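Grid cells, part two

May 1, 2025

In February I wrote that our sorting policy fell apart whenever a bin moved. Citlali Barrera suggested we stop feeding it raw coordinates and give it the grid cell the bin sits in, plus a small offset inside that cell. We taped up the table and recorded 127 new demonstrations. The code is still the Jostano branch, with no other changes.

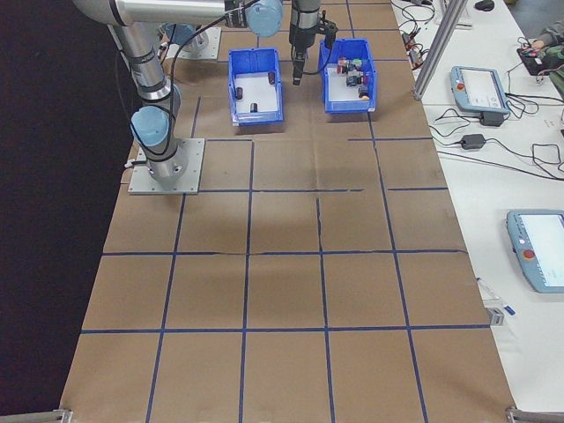
The taped table, with both bins out.

Training took 14 hours. The old version mostly failed by closing the fingers short of the part, and it did that more often with cylinders than with anything else. The cell version still misses, but it misses sideways, and a second try usually gets it.

We also tested mixing in the 1149 older demonstrations from before the tape. I expected that to help. It made the offsets worse – my guess is that the labels we added to them afterward are sloppy.

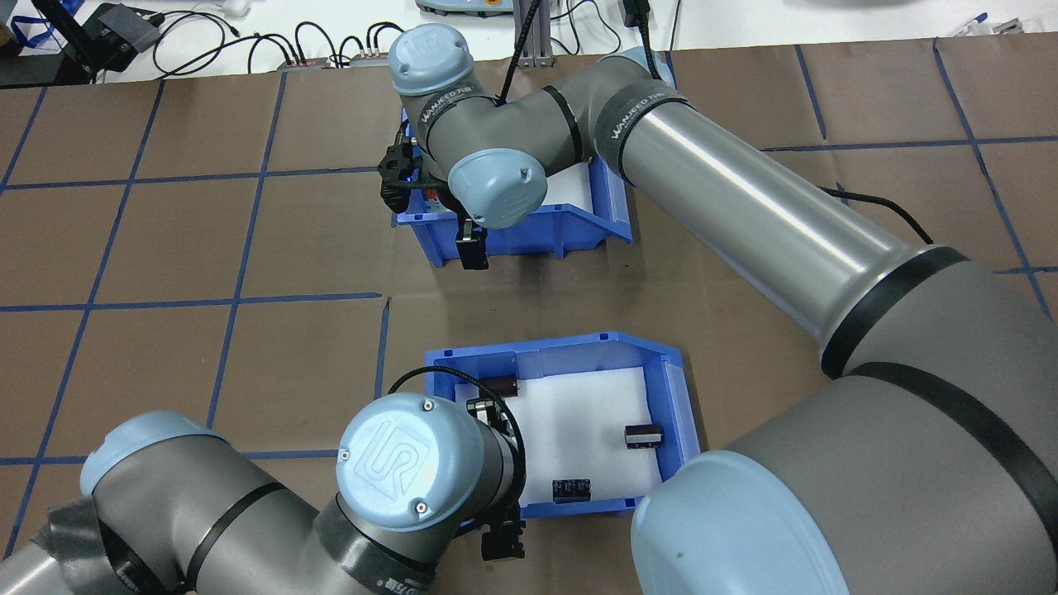
The other open problem is two arms working in neighboring cells. Right now one waits for the other, and the wait is a fixed 6 seconds, so a lot of each run is spent standing still. Citlali wants to replace it with a check on which cells are taken. I'd like to fix the labels first. Once one of those is done I'll put the logs up on the Uvenach page with the old ones.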